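Why Do Snacks Come in Crinkly Wrappers?

Have you ever opened a snack box and heard that lovely rustle? Every little packet makes its own crinkle, and a whole pile of them sounds like someone walking through autumn leaves! But wrappers aren't just for making noise. They have an important job to do, and boxes do too.

Food has some sneaky enemies. Air is one of them. Leave a biscuit out on a plate overnight and by morning it can be soft and a bit sad. That's because the biscuit has been soaking up tiny bits of water from the air (yes, there is water in the air, even on a sunny day). A sealed wrapper keeps the damp out and the crunch in.

Now look closely at the end of a small packet, where it goes wavy or zigzag. That part is called a crimp. In many factories, two warm metal jaws squeeze the wrapper and the plastic sticks to itself, a bit like pinching the edge of a pie. 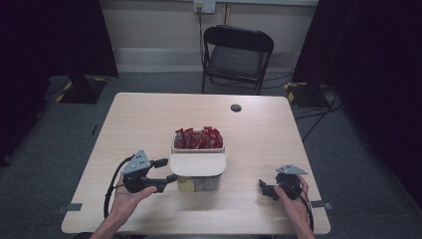
So what about the box? Small packets love to slide about, fall down the back of shelves and hide under things. A box with a lid keeps them all together, and if the sides are see-through you can peek in without opening it. Clever!

Lots of boxes have rounded corners as well. Run your finger round the inside of one and you'll find it's easy to wipe clean, with no sharp little corners where crumbs can get stuck.

Try it yourself!

You will need two plain biscuits, a small box with a tight lid, and a plate.

Put one biscuit in the box and press the lid down. Put the other on the plate. Leave them both for 5 days somewhere that pets can't reach. Then snap each one in half and listen. Which has the louder snap? Don't eat the one from the plate, it's had a long time to gather dust!

Word box

Crimp: a squeezed, wavy edge that closes a packet.
Seal: to shut something so tightly that air can't get in.
Stale: what food becomes when it has lost its freshness.

Next time on Nanside: why does bread go mouldy, and where does the mould come from?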